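Home | News | Products | Events | Subscribe

Filed under: Grippers & End Effectors

Two finger sets compared on household bookcase tasks

25 August 2026

Integrator Ostholm has published results from a comparison of two parallel gripper finger sets, both run on ordinary household objects. The trial covered 2,164 grasp attempts and was led by test engineer Ibsa Mekonnen.

The first set, supplied by Berhe, uses a narrow, stiff finger with a thin rubber pad. The second, from Truvine, uses a softer finger that bends along its length when it meets resistance. Grip force was limited to the same value for both, and the arm controller settings were left unchanged between sets.

The test fixture was an oak bookcase with three shelves. Books were to be removed from a row, held clear of the shelf and returned. A second group of tasks used the top of the case, where the arm had to approach items lying flat or standing close to others without disturbing them.

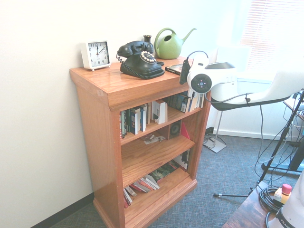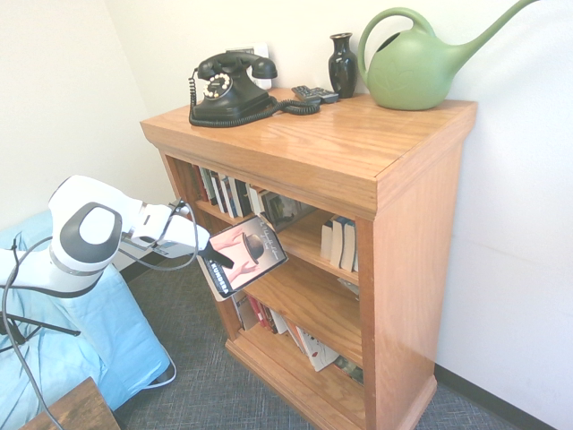
The bookcase used as the test fixture, with items on its top and books on the shelves.

Of the total, 1,221 attempts involved upright books. The stiff fingers did better here, as they fit into smaller gaps between spines. Paperbacks were the harder case for both sets. A thin cover tends to slide against the pages when it is pinched near the top, and the book then rotates in the grip. Mekonnen's team moved the grasp point lower on the spine side and recorded fewer rotations with both sets, although the lower point put the wrist closer to the shelf edge.

The soft fingers were more reliable on flat items near a front edge. They tolerated a larger error in approach height – a useful margin when the height estimate comes from a depth camera and the surface is shiny. The report lists 49 attempts stopped by the force limit during top-surface work, most of them with the stiff set.

Returning a book was slower than removing it in every condition. Ostholm attributes this to the search motion used to find the gap, which was written for its Gander control software in April and has not been tuned for leaning books. Runs in which neighboring books fell into the gap were logged separately and are left out of the success rates.

No overall winner is named. The report recommends the stiff fingers for dense rows and the soft fingers for mixed surfaces, and notes that a tool change between the two adds 72 seconds to a cycle with the present mount. A further round with hardcovers and a shorter finger is planned on the same fixture. Pad wear was not measured.

Related items
Cable routing on seven-axis arms: three layouts
Gander adds force logging at the wrist
Depth cameras and glossy surfaces
Choosing pad material for thin objects

Previous | Next | Back to top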